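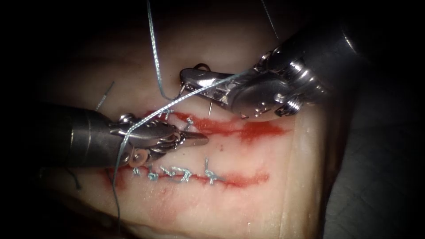
## Stitching pad – bench notes

February 11, 2022. Quick ones, will tidy up later.

- Light on the middle of the pad. Corners can stay dark.
- Braided thread. Cut 20 cm per stitch while learning – longer and it snags on everything, shorter and you run out mid-knot.
- Hold the needle a bit back from the middle of the curve. Never by the point. Never by the very end where the thread goes on, it bends there.
- Go in straight, then follow the curve. Don't push it flat, it just tears the pad.
- Two cuts on one pad? Finish one before starting teh other.

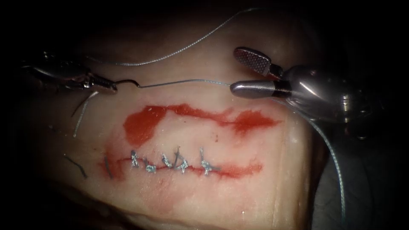 Thread next. Pull slow, keep it off the cut. If it twists let go of the needle end and let it hang, it unwinds by itself. A long tail over the side of the pad is fine, just don't lean on it.

## Knots

- First throw flat, second throw the other way. Third if it slips.
- Snug, no tighter. Puckered edges = too tight, take it out.
- Lay knots to one side of the line. Easier to see the gap.
- Trim tails to 8 mm. Mine are all over the place still.
- Spacing – eyeball it from the last knot, check at the end.

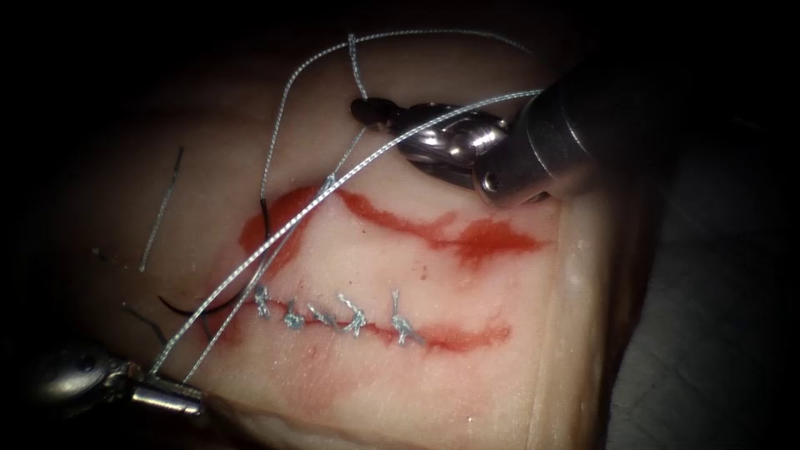
*Five knots along the lower line, long strand still across the pad.*

## After

Needles in the tin, count them first. Pads from Lokinura last longer if you wipe them and store them flat. Scraps of thread go in the trash right away, they get in the vaccum otherwise.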